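10/01/2021 - Mornbridge flat, back bedroom

Fruit plate on the bed today. Kitchen table still covered in the Dovel samples so used the bed again, fine as long as the quilt is pulled tight. Smoothed it three times, still a ridge near the middle that tips the plate if it sits on top of it. Moved plate a hand's width towards the door, OK after that.

Fruit from the Bresness market. Oranges good, firm. Bananas greener than I asked for but they hold their shape better so not complaining. Apples on the small side. Mandarins very soft, put most of them back in the kitchen, kept one out for the plate.

Stacking order that works: bananas first, up against the rim, then apples low down, big orange last so it sits in the dip. Tried orange first = rolls off onto the quilt every time. Niilo says use a bowl. Not using a bowl, everything sinks and you can't get at the bottom ones without emptying teh lot.

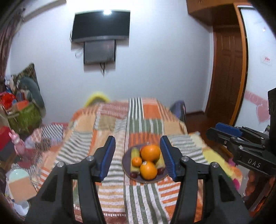 Fruit plate on the patchwork quilt, large orange on top. Spare oranges in the bag, lower right.

Time to lay out from bare plate: 51 seconds, best so far. First go was almost 60. Clearing back to the bag is quicker but the bag slumps shut, need something to hold the neck open. Peg? Try peg.

Stickers: peel them all off before starting, or leave them all on. Half and half is a nuisance when I come to write up which orange went where. Missed one today.

Yellow blanket: keep it folded, and keep it away from the plate. Caught my sleeve on it reaching over. Pillows up the far end, no bother there.

Bruising - one apple has a soft patch, was like that from the shop I think. Mark it with pen next time so we know. Bananas should last untill the end of the week if nobody eats them (Niilo).

To do
- peg for bag
- 15 min to air the room before starting, stuffy
- wash plate, sticky on the underside
- ask Nyanda about the flat tray, she had it last, want it back before March
- more apples, bigger

Quilt needs a wash too. Check label first, not sure abotu the temp.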